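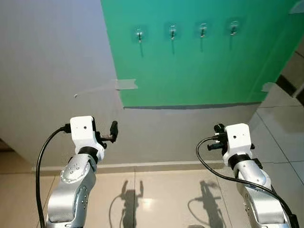
Isten is a set of written records about stick-on wall hooks: where they were put up, what was meant to hang on them, and how tidy the room was by the end. I took it over from Santosh Sisodia in July and I'm less sure of it than the old README was. That one said the hooks were "hung level and evenly spaced." Evenly spaced, fine. But the row of four on the green panel climbs toward the right, and the one on the far left sits lowest. If you're planning to use the spacing notes as a guide to good placement, look at the row first.

What's in it

There are 1320 entries in the main table. The old README claimed 1576, which I can only reach by adding the drafts folder, and the drafts folder is mostly the same entries with worse spelling. Use the main table.

Each entry has a room name, a surface, the hook type, a free-text note and a tidiness score. The surface column says "wall" for everything before Eltelance (the second batch of rooms), even where the hooks went on a panel and the panel went on the wall. I consider those different surfaces. A hook stuck to a panel is only as good as whatever holds the panel up, and where that's clear tape at the edges I would like the table to say so. It doesn't yet.

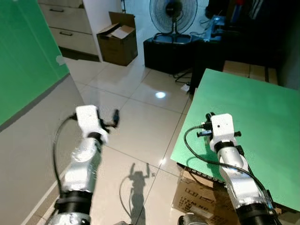 Green board on a cardboard box, with a two-drawer cabinet and a standing fan farther back.

The tidiness score

Runs from zero to 3. I don't trust it. Santosh scored Isten and Eltelance himself, then passed the Adjei rooms to somebody who went by a different idea of tidy. Under his rule an open carton on the floor costs a point, and so do cables lying across the tile. Under the other rule neither matters as long as the work surface is clear — so a room with a bare board and a floor full of odds and ends can come out on top. Don't average the two. I've left both sets of numbers in and added a column called scored_by.

Boards and boxes

Some entries list a "table" where the room had a flat board set on top of a carton. I changed these to "board on box" wherever I could check. The words matter if you care about height or wobble, and the word "table" promises a lot. Nothing was ever written down about how heavy the boards were, so please don't guess and then cite us.

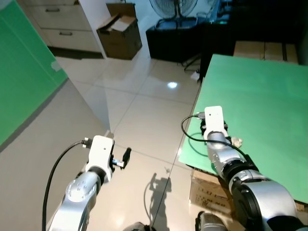 The same goes for small stuff left out on a work surface. The note field calls it "clutter," "trash" or "item" with no pattern I can find. I left those words as they were. Merging them would look neater and would be making things up.

Known problems

Nearly 2 percent of entries have no hook type at all. Clear-backed hooks are down as "plastic" in some rooms and "clear" in others. The Vevel rooms have notes on taking hooks off but none on putting them up, so they're no help on placement.

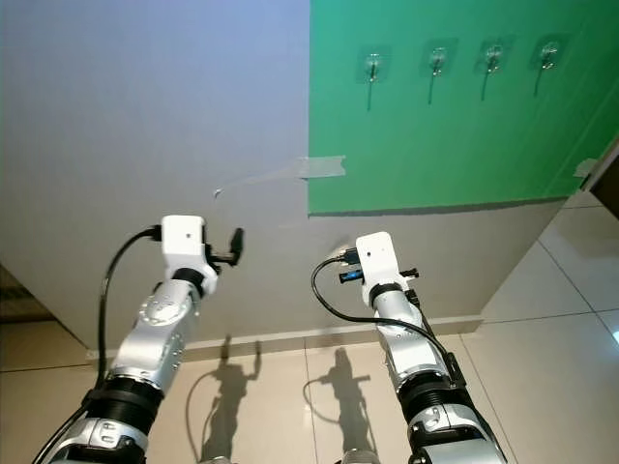 There is no load data. The old README had a line about the hooks being "suitable for everyday items," and I removed it. I couldn't find one entry where anybody wrote down a weight, or how long a hook stayed up, or what "everyday" meant.

Changes

Removed the drafts folder from the count.
Added scored_by.
Split "wall" into "wall" and "panel on wall" for Eltelance only. Isten still to do.
Took out the word "level."

Corrections are welcome if they come with the room name and the entry number. "Looks fine to me" will be ignored.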